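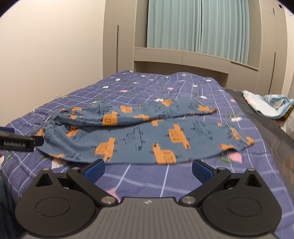 Cahier d'atelier – projet Kasta, mercredi

Pliage des pantalons à motifs orange sur le couvre-lit quadrillé. La ceinture froncée reste LE morceau difficile, et j'adore ça ! Objectif pour Rasa : 200 prises.

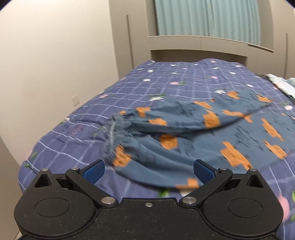 Côté lingerie, l'équipe ne craint plus le robot – elle lui apprend ses gestes, six personnes veulent essayer. Le métier change, et vite !
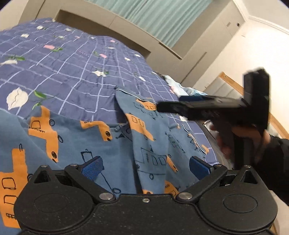

À faire

Demander à Söderlund des pauses plus longues.

Notes récentes
Zollow : tri des draps
Chariots, juillet

27 partages | 6 commentaires
Accueil | Cahier | Contact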